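Home Journals Issues Authors Search

Category: Household Studies / Serving and Table Setting

28 Oct 2024 | Mesfin Zeleke, Adanech Abdella

3.2 Tray and cup placement

The table was set with a beige tray printed with a rabbit and a carrot, and a white cup on its saucer behind it (Figure 2).

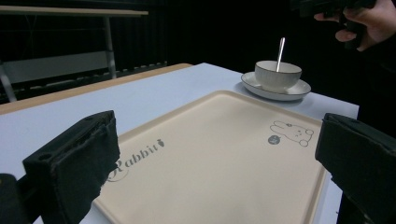
Why keep the saucer off the tray at the start? Setting it down is then scored as a separate step.

Figure 2. Tray, cup, saucer and spoon on the white table.

The spoon stays in the cup at the start of each trial. Households in the Tolstead survey, run in May, mostly carried cup and saucer together, and we kept that habit in the task.
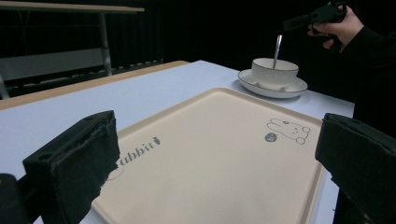 Trials in which the spoon fell out were kept and coded separately. Of the 276 trials, 30 were coded this way.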